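From: Digby Sutcliffe
To: folach-users
Date: 7/22/18
Subject: Re: [folach-users] right jaw won't let go

Burgi Baumgartner wrote:
> Has anyone else had a hand-held gripper close on something and then
> decline to open? Ours did it twice this week, right-hand unit both
> times, strip glowing green as if all were well. Clotilde says it is
> the cable. I say it is the firmware. Prasanna says we should stop
> arguing and ask the list, so I am asking the list.
>
> We are on Folach 14, with the Seppälä trigger boards. Nothing in the
> log except code 3516, which the manual lists as "reserved".
>
> Burgi

Burgi,

Yes, and welcome. We had this for most of last November and I still have a pillowcase with a hole in it to show for it.

First, Clotilde is half right, which I'm sure she'll mention. We changed the cable and the fault went away for long enough that I wrote to Despina and told her it was fixed. I then spent the next morning with the right unit clamped to a bath towel, composing a second email.

What we found in the end was the trigger return spring. The board reads the trigger position and wants to see it come all the way back to zero before it will open the jaws. Ours was coming back to 2 out of 100 and stopping there. The software took that as somebody still squeezing, very gently, and held on like grim death. Code 3516 seems to be its way of noting that it is a bit puzzled. I asked Fitirico what "reserved" meant and they told me it meant reserved.

Soft things are what bring it out, in our hands anyway. Working over a bed or a padded table you tend to squeeze lightly and let go slowly, and a slow release is just what the tired spring can't manage. On boxes and cups we never saw it. 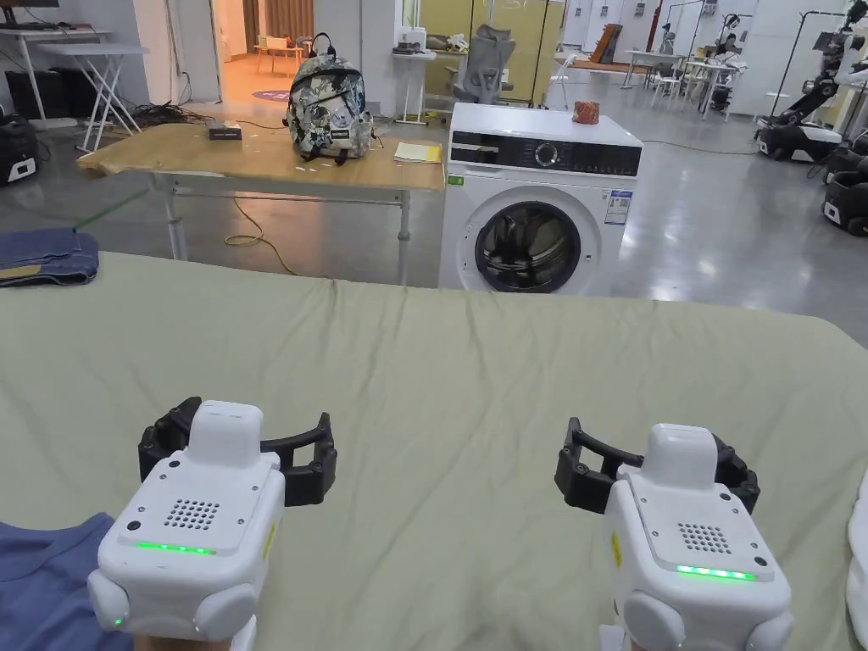 Does the green strip mean the jaws are free to open?
The strip only tells you that the unit has power and is talking to the host, so it will stay green all the way through a jam.

That one caught all of us, and I'd like it in bold type on page one of the manual, which I understand Plestora are rewriting. They have been rewriting it for as long as I've been on this list.

What to do when it happens: don't pull. I pulled, hence the pillowcase. Flick the trigger forward with a fingernail and it will usually drop the last bit and open. If it doesn't, power off at the host and wait for the jaws to go slack before you put a finger anywhere near them. Ours let go with a bit of a kick, and Prasanna will remember the plaster I wore to the Folach meeting.

For a proper cure, swap the spring. Two screws at the back of the trigger housing, and the old one comes out without a fight. The new one goes in with a great deal of fight, so do it over a tray. Then run the zero calibration again - skip this and you'll be back where you started, only now with a spring you can't blame.

There is a deadband setting in the config too, and you could raise it to 5 and carry on. We did that for a while. It works, but the jaws then start opening while you're still holding things, and I went off it after the second mug.

Could you let me know which batch your boards are from? Ours were from the early lot, and Despina has a theory about those that she would dearly love somebody to confirm.

Digby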